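Wednesday, after lunch

Clear bins vs. labels, second attempt

Starting this entry with a complaint. The note at the top of the Predov binder says that see-through bins "make labels unnecessary." I have read that sentence so many times that I stopped noticing nothing was ever offered to back it up. Who tried it, and with what? My guess is somebody liked how the shelf looked and wrote it down as a finding.

So the plan for June is dull on purpose. Soft stuff that people wear or carry goes into bins, and we see whether anyone can find it again without a label. Talavera bins for all of it, so the bin itself isn't the variable. The Koster ones have lids that never sit right and I am tired of arguing about them.

First question was how to sort. Two camps. One says sort by kind: cloths with cloths, hats with hats. The other says sort by how the thing behaves when you put it down, because a cloth doesn't care and a cap does. I lean toward the second but I don't trust my leaning. I wanted the plainest possible comparison before anybody starts building categories, and that means one soft item per bin, bins next to each other, same tabletop, same light.

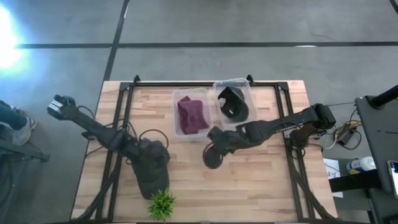
Clear bins, side by side: maroon cloth in the left, black cap in the right.

Things I'm willing to say from this setup, and not much more.

The cloth takes over its bin. It was supposed to be the easy one, and it is easy to get in, but a single cloth fills most of the container. Anyone who tells you a bin like that holds a whole stack should be asked to fold the stack first. The fold also isn't much of a fold. It's more of a crumple now, and I doubt a neater fold would survive two people digging for something underneath.

The cap is lying on its side. You can still tell what it is, brim and dome both, so the see-through camp gets a point there. But one cap against blond wood is a gift. Put a second black cap on top and I expect you'd have a dark lump and a lot of guessing. The small light patch near the edge might help tell one cap from the next, if it happens to face out. "If it happens to face out" is doing a lot of work in every clear-bin argument I've heard.

Color is the other thing I don't trust. Maroon and black are easy to tell apart on a bright table. On the bottom shelf in the back, where these would really live, I'd want to see it before believing it. The Skendevby shelving is deep and the lower rows get almost no light.

Numbers, for whoever picks this up: the full list is 96 items, mostly cloths, and the shelf has room for 20 bins. Do that division and the one-item bin is dead before we start. I know. It's still the right place to begin — if a bin with one thing in it gave people trouble, there'd be no point in filling one.

Objection I got at the bench: the cap should go on a hook and the whole question disappears. Maybe. Hooks were tried on the Skendevby end panel and people hung bags on them within the week. I'd count that as a result against hooks, though I admit it was never written up either, so I'm no better than the binder on that point.

Also raised: dividers. No. Not until we know whether plain bins fail. Every time we add a part to fix a problem we haven't measured, we end up storing the part.

Next:
Same bins, cloth rolled instead of folded. I don't expect much, but rolled is what the binder recommends and it deserves a fair try.
Cap brim down instead of on its side, then a second dark cap on top.
Move both to the bottom shelf and have someone who wasn't at the bench find the cap. Time it from the doorway.
Masking tape labels on half the bins after that. Ugly is fine.

I'm leaving the line about labels in the binder for now, with a pencil question mark next to it. If the bottom shelf test goes well I'll rub it out myself. I have around an hour free tomorrow morning, so the rolled cloth goes first.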